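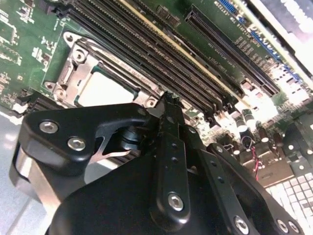

December, Cavis trial gripper, second session. The sales sheet from Domeck says the kit handles "board-level disassembly out of the box", which I'd like to see proven before we pay for it. Sang Chu ran the memory slot routine while I kept the log. The middle finger is narrow enough to get in between the CPU socket and the DIMM slots, fair enough. The side plate is a lot broader, and I don't trust it near the capacitors or that thin red and black pair.

40 attempts at the slot latches, 29 clean by our own count. Domeck's brochure doesn't give a figure at all. Of the 11 misses, most were the tip stopping short - calibration, says Sang. Maybe. We calibrated twice, following their manual.

To do: ask Workton what they got on theirs. Check hex screws for creep after each run. No purchase order until Ninh answers on spare fingers.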